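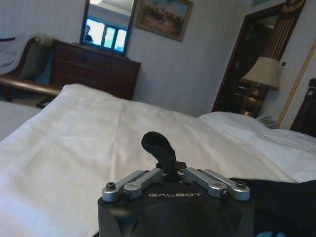 Section 3. Setting the Room Thermostat

The Skaro 629 thermostat controls the bedroom radiator circuit. Complete the pairing procedure in Section 2 before proceeding.

1. Press and hold the MODE key for 3 seconds. The display shows SET.
2. Turn the dial to select the night temperature and press MODE to confirm.
3. Select the start time for the night period. Press MODE again.
4. Replace the front cover and tighten the lower screw by hand.

Note: Settings are kept for up to 80 hours if the batteries are removed.
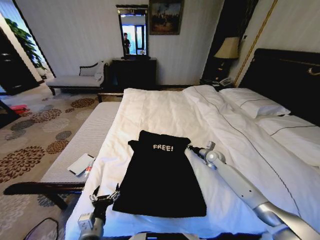 Caution: Keep curtains and bedding at least 40 cm from the radiator valve. A covered valve gives a false reading and the room may not reach the set temperature.

5. Repeat steps 1 to 3 for the day period.
6. To lock the keys, press MODE and the dial together until the lock symbol appears.

Summer mode closes the valve during August and may be turned off in the Tretov control menu. For replacement valve heads, contact the Pacheco service desk and quote the number on the rear plate.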